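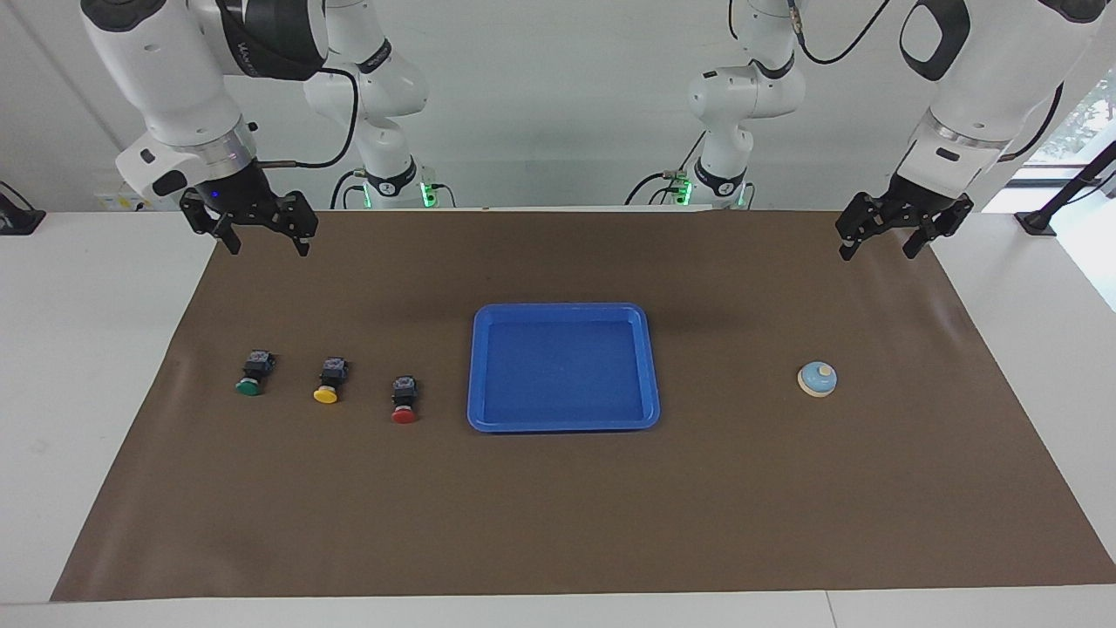 Hello from Barnlow, and sorry this one's a bit of a ramble (it's been that sort of month!). The two-arm work at the Pleda bench is properly moving now. We're up to 2,000 recorded examples across 7 tasks, and I'm really chuffed with the button sorting, where the arms are driven by hand to put the coloured push-buttons in the blue tray.

I've started shuffling the starting layout far more than we did in January, because the early model got lazy and went for the same spot every time. Red and yellow to the right of the tray, bell on the left, then all change again – it's slow going but the examples are much more useful.

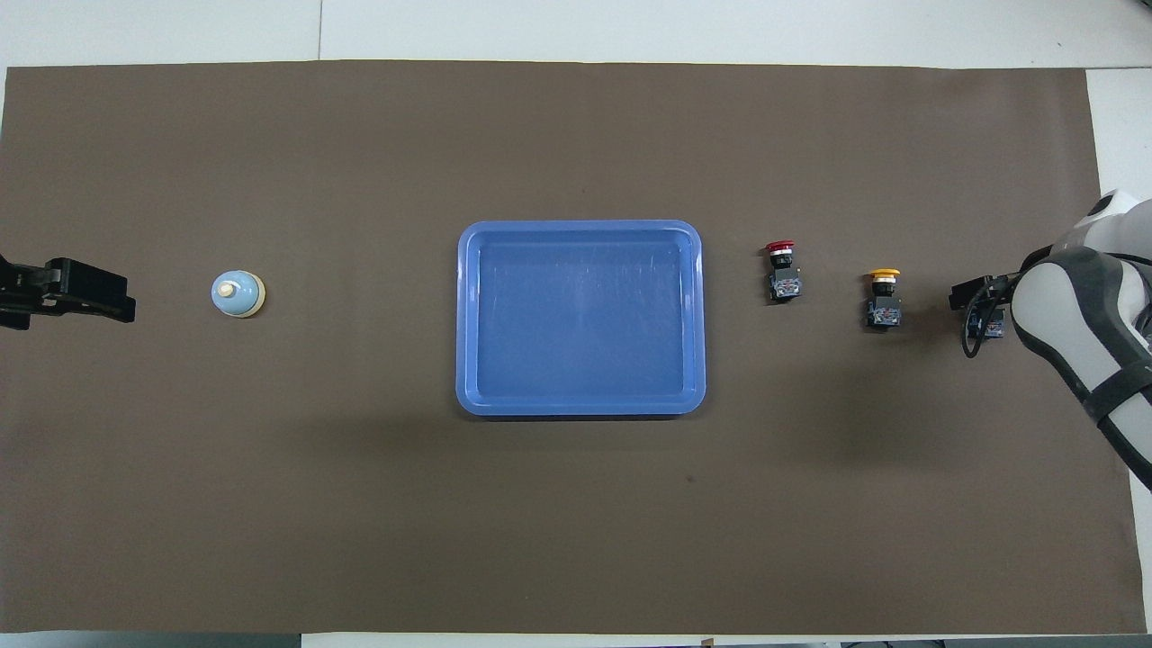
Button task at Pleda: red and yellow switches, with the tray empty.

Spending is on track. I'd love another 5 days of operator time, mostly for the fiddly grasps, and Esov have said they can fit us in. Could you let me know by Wednesday?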